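The first thing you notice at the Falela open day is how much the place feels like a home. Marijke Nijs waves us past the coffee and straight to the table, where the robot is learning to tidy up after a meal.

"Plates are fun," she says. "Napkins keep me up at night!" A napkin never lands the same way twice, and her team has put 300 of them through its paces since July.
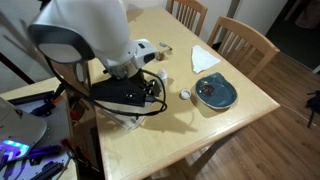 Waqas Awan, who writes the grasping code, loves the small stuff — bottle caps, spoons, the last bite somebody left behind. He'll talk about lids for as long as you let him, and I let him for a good while. His next goal is clearing a table for two in under 9 minutes.

Visitors get to set out their own mess after lunch, and the line for that was wonderfully long. I got in it twice. The next open day is in the spring, and sign-up is at the front desk.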